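Célula de dobra de toalhas da Brilla volta a funcionar após revisão das pinças

19 de maio de 2020

A Brilla retomou a operação da célula em que são registradas as demonstrações de dobra de toalhas, parada para revisão das duas pinças manuais. O trabalho incluiu a limpeza das lentes, o reaperto das garras e uma nova conferência da posição do posto em relação à parede.

A célula é usada para gravar movimentos feitos por operadores com uma pinça em cada mão. As gravações alimentam depois o braço Patlow, instalado em outra sala, que repete a tarefa sem ajuda. Quando as pinças saem de ajuste, o erro passa para o braço, que fecha a garra antes de chegar ao tecido.

Foi o que levou à parada. De 163 gravações feitas com o par de pinças, 12 foram descartadas porque a abertura registrada não coincidia com a abertura real da garra. A equipe de manutenção encontrou folga no encaixe da garra esquerda e fiapos acumulados na articulação da direita. O encaixe foi trocado por uma peça fornecida pela Nasar. A articulação foi desmontada, limpa com ar comprimido e remontada sem lubrificante, para não manchar as toalhas.

Depois da montagem, cada pinça passa por cinco ciclos completos de abertura e fechamento, com leitura do curso em cada um. Se um dos valores sair da tolerância, o ajuste recomeça. A verificação das duas leva cerca de 91 minutos, contando o tempo de aquecimento dos sensores.

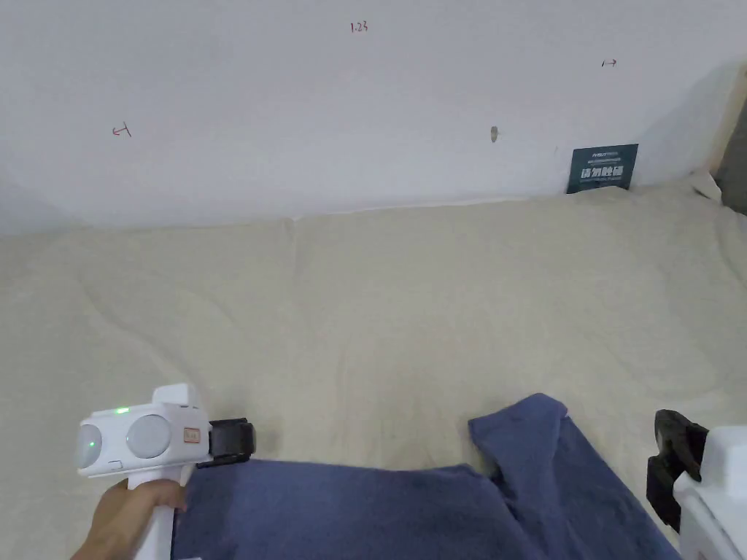 Redação Hà Automação

O posto continua montado junto à parede branca, com a manta creme cobrindo a superfície de trabalho. As marcas em vermelho escuro feitas à mão na parede, duas setas em sentidos opostos e a anotação "1.23", foram mantidas, assim como a placa em chinês que pede para não tocar. A primeira peça depois da revisão foi uma toalha azul-marinho.

A rotina de cuidados também mudou. As lentes passam a ser limpas com pano seco no início de cada turno, e a manta deve ser sacudida fora da sala, longe das articulações. As garras serão inspecionadas ao fim de cada lote, com registro em ficha própria.

Um segundo par de pinças está em montagem e deve entrar em uso em julho. Até lá, qualquer parada para ajuste interrompe as gravações na célula.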